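About Trilell

Trilell is a family-owned wholesaler of tableware and kitchen supplies. We sell to cafes, school cafeterias, summer camps and nursing homes, mostly within a day's drive of our warehouse in Bunetano.

The business began as a single counter selling mugs and plates to diners along the river. We moved to the present building when the counter ran out of storage, and added the loading dock later. Today 30 people work here, most of them in the warehouse and on the delivery routes.

What We Carry

The current catalog lists 268 items. Cups, bowls and trays make up the largest part of it. We also stock flatware, pitchers, dish racks and serving carts. Our house line, Skukier, is sold by the case and comes in colors that stay the same from year to year, so a customer can replace a few pieces without buying a new set.

Stacking cups are sold in mixed or single colors. Samples can be requested before a first order.

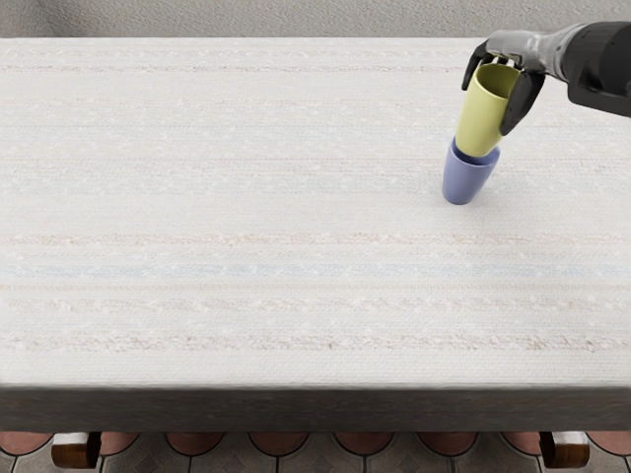 Ordering and Delivery

Orders placed before noon go out the next working day. There is no minimum for pickup. For delivery outside Bunetano we ask for an order of at least $100.

The showroom opens at 7 a.m. and is closed for inventory during the first part of November. Parking is behind the building, off Won Street.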